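Section 4: Oiling the top of your Prirnen dresser

I put off oiling mine for ages because the leaflet in the box is four lines long and one of them is the phone number. So I've written out how I do it now, after two dressers and a bedside table. Set aside a Saturday's worth of hours and pick a dry stretch. I did my first in December with the windows shut, and the whole flat smelled like a paint shop!

What you'll need: 100 mL of hardwax oil (I use the clear Zedier one), a few lint-free rags, sandpaper, and a metal bucket of water for the used rags.

1. Take the drawers out and stack them somewhere they won't get kicked. Mask the front edge while you're there.

2. Sand with the grain. Start at 100 grit, and go lightly, then wipe off the dust with a barely damp cloth.

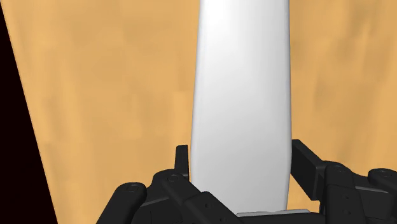 Maritza Henao wrote in after the first version of this guide to say she'd skip straight to a finer paper on a newer top, as the coarse stuff left swirls in hers that only showed up once the oil went on. Fair enough. If your top has no rings or scratches, start at step 3.

3. Sand again at 300 grit until it feels silky under your palm. Vacuum, wipe, and let it dry properly.

4. Pour a small puddle of oil (smaller than you think) and work it along the grain with a folded rag. Do the back strip first so you're not leaning over wet oil in your good jumper.

5. Wait 15 minutes, then buff off everything that hasn't soaked in. Sticky patches mean you've left too much behind.

CAUTION: Oily rags can heat up and catch fire by themselves. Soak them in the bucket straight away, and never leave them scrunched up in the bin.

6. Leave it overnight and do a second thin coat. I stop at two, though Amr El Idrissi swears by three on his Ornville sideboard and it does look lovely. 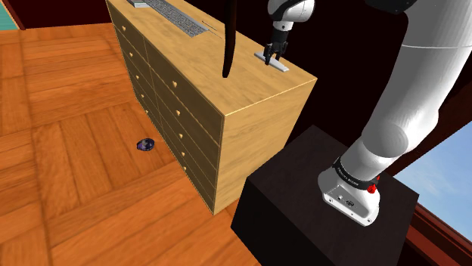

Fig. 4b: Long dresser, light wood.

Note: Keep lamps and vases off for 90 hours after the last coat. I know, it's forever. A cotton runner is fine after that, but plastic-backed mats can stick, so give those a miss for the first month.

Drawer runners are in Section 5.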